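Sujet : Collecte de démos en simu, ombres portées, je garde ou je jette ?
Forum > Apprentissage par imitation > Données

kerzhan_42
19 avril 2021
Salut à tous. Je collecte des épisodes en simu pour une politique type clonage de comportement, bras Franka, pince parallèle, décor salon. 150 démos téléopérées pour l'instant, 2 caméras par épisode (une au poignet, une fixe). Mon souci c'est l'ombre du bras. Enorme, bords en escalier, elle tombe pile dans la zone où la pince doit travailler. Vous gardez ou vous refaites tout avec un éclairage diffus ?

mlle_quaternion
Garde. Une vraie lampe fait des ombres aussi.

Trurkley
Pas d'accord. Une vraie lampe fait pas des ombres crénelées. Ton réseau va apprendre que marron foncé + dents de scie = je suis au-dessus du coussin. Vécu avec nos données de l'an dernier, la politique lisait l'ombre pour estimer sa hauteur. Nickel en simu, nul sur le vrai bras.

mlle_quaternion
@Trurkley ben c'est une info valable, la hauteur par l'ombre. Le problème c'est que t'avais une seule position de lumière. Pas l'ombre en elle même.

Trurkley
Une seule oui. Et lui aussi je parie.

kerzhan_42
Une seule, oui... lumière fixe sur tous les épisodes. Je sais.

pixel_mou
resolution de la shadow map ? par défaut c'est souvent ridicule. double-la avant de tout jeter

kerzhan_42
Par défaut. J'ai essayé de monter, le rendu rame et la téléop devient pénible, latence dans la manette. Du coup j'ai remis comme avant.

B. Peñalver
Ne pas rendre pendant la téléop. Enregistrer les états (articulations, poses des objets, ouverture pince), rejouer après, rendre hors ligne avec la lumière qu'on veut. Une démo = autant de variantes visuelles qu'on veut. On fait comme ça depuis le projet Astov, jamais revenu en arrière.
Benito Peñalver

kerzhan_42
J'ai les états, je crois. A vérifier pour les poses d'objets, j'enregistre peut-être que le bras.

B. Peñalver
Sans les poses d'objets il faut re-simuler les actions et ça diverge vite dès qu'il y a contact. Vérifier ça en premier. Avant les ombres.

sardine_rl
+1 rejeu. Attention quand même, si l'opérateur se guidait sur l'ombre pour doser sa descente, et que tu changes la lumière après coup, t'as des actions qui dépendent d'un truc plus visible dans l'image. C'est pas gratuit.

B. Peñalver
Effet marginal à mon avis.

sardine_rl
Pas chez nous. Les opérateurs s'en servent tout le temps, surtout quand la vue fixe écrase la profondeur. Demande leur.

mlle_quaternion
Sardine a raison là dessus. Nous on a mélangé, la moitié rejouée avec lumière aléatoire, l'autre brute. Pas de perte visible sur nos tâches de saisie. Mais tâches faciles.

Trurkley
Et la vue poignet elle donne quoi ? Parce que si l'ombre bouffe tout entre les doigts, lumière aléatoire ou pas, t'as rien à apprendre. Poste des images, on parle dans le vide depuis tout à l'heure.

pixel_mou
oui des images stp. et la lumière elle est où, plein zénith ?

kerzhan_42
Au-dessus, un peu décalée. Voilà, même épisode, poignet puis fixe. Episode 2619 dans ma numérotation (les numéros se suivent pas, j'ai viré les ratés). 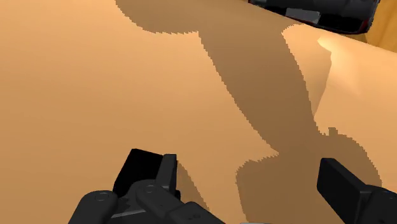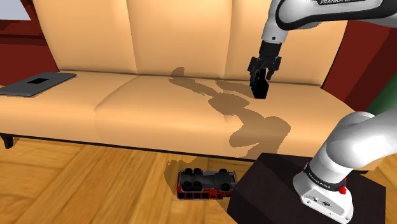

Vue poignet puis vue fixe, épisode 2619, rendu brut, ombres par défaut

Trurkley
Ah oui quand même. Sur la fixe ton ombre passe du dossier à l'assise et descend jusqu'au sol. Et au poignet le crénelage saute aux yeux. Je maintiens, à re-rendre.

mlle_quaternion
Au poignet les deux doigts restent lisibles, même le droit qui est en partie dans l'ombre. Moi je m'inquiète plus du contraste. Canapé beige uni partout, zéro texture. L'ombre est le repère le plus marqué sur le tissu, forcément il va s'y accrocher.

sardine_rl
Voilà. Donc randomise la texture du canapé avant la lumière. Et le camion retourné devant, il est dans la tâche ou c'est un distracteur ?

kerzhan_42
Distracteur sur cet épisode. Bon, j'ai vérifié mes logs : poses d'objets enregistrées, ouf. Je tente le rejeu avec lumière + texture aléatoires, et je garde une part en brut pour comparer.

pixel_mou
et monte la shadow map tant que t'es hors ligne, ça coute rien

B. Peñalver
Garder la même graine par épisode pour les deux caméras, sinon lumière différente entre poignet et fixe. Erreur classique.

kerzhan_42
Noté, j'allais la faire. Résultats en mai si le cluster est libre.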